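Skemadholm Crossing Kit, Family Size

Home > Relief Supplies > Shelter and Transit > Family Kits

By Sundqvist
Item 263
Sold by the case, 2 kits per case

The Skemadholm Crossing Kit holds the basic items a parent and up to two small children need in their first days at a reception center, a church shelter or a bus station. It is packed for groups that meet migrant families soon after they arrive and have little time to sort through loose donations. One kit goes to one family. Everything fits in a single shoulder bag that an adult can carry while holding a child.

Sundqvist has made the family size for three years. The current version replaces the earlier one with the drawstring sack. Parents told shelters that the sack was hard to carry on a long bus trip, and the cord pulled out of the hem. The new bag has a wide strap, a zipper across the top and a flat outside pocket for papers.

What is in the bag

One adult fleece blanket
One child blanket
Two bath towels and two washcloths
Adult socks, two pairs
Child socks, three pairs, in the size range you choose
Toothbrushes, one adult and two child, with toothpaste
Bar soap in a plastic case
Comb
Wipes, one resealable pack
Water bottle with a loop lid
Clear document sleeve with a zip closure
Small notebook and pencil
Picture card in Spanish, English, Haitian Creole and Portuguese

The kit has no food, medicine, diapers or baby formula. Diapers are sold separately by size. Most shelters keep their own stock of these, and the dates on formula make it a poor fit for a bag that may sit on a shelf through the winter.

The document sleeve

Families often arrive holding court notices, release forms and a paper with a relative's phone number, all of it folded many times. The sleeve takes a full sheet laid flat or a legal sheet folded once. It closes along the top and has a hole in one corner for a cord. The cord is included but not attached. Please leave it off for families with children under three.

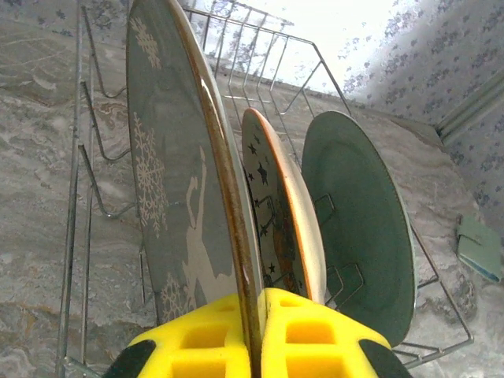

The notebook goes in the outside pocket with the sleeve. Shelters asked for it so that a parent can write down bus transfers, the name of the person meeting them and the date of the next appointment. The pages are ruled and the cover is plain. We do not print our name or the name of any donor on it.

Picture card

The card folds to the size of a phone. One side has drawings for common needs such as water, bathroom, doctor, telephone, bus and sleep, each with the word in four languages. The other side is blank except for lines where your staff can write a local address and phone number. Cards in other languages can be ordered in packs of 30. Ask for the current list, as it changes through the year.

Choosing a size range

Each case comes in one of the following ranges. The range changes the child socks and the child blanket only.

Range A: infant to 2 years
Range B: 3 to 6 years
Range C: 7 to 11 years

If you do not know who is coming, order Range B. The socks in that range stretch enough for many younger and older children.

Storage

Keep cases off the floor and away from heaters. The bags can be stacked on their sides. Check the wipes once a year and replace any pack that feels dry through the wrapper. Replacement packs are item 263-W. The rest of the contents carry no date.

Ordering and delivery

Kits ship from the Podar warehouse on weekdays. Orders placed before noon leave the next working day. Orders of more than 30 cases go by truck on a pallet, and we will call to set a delivery time. Tell us if your building has no loading dock, so we can send a truck with a lift gate.

The freight desk does not book Thursday deliveries to border counties. If you need kits on that day, please have them delivered on Wednesday.

Registered nonprofits, faith groups, school districts and city agencies can buy on account. Send your tax-exempt form with the first order. Individuals may buy single cases by card and have them sent straight to a shelter, but please call the shelter first. Many are short of space and accept deliveries only at set hours.

Returns

Unopened cases may be returned within 30 days. We cannot take back opened bags, even if nothing has been used. If an item is missing from a kit, send us the number on the case label and we will mail the item.

Related items

Skemadholm Crossing Kit, Single Adult
Dinari Folding Cot, Adult
Dinari Cot Sheet, pack of 2
Document Sleeve, pack of 30
Replacement Shoulder Strap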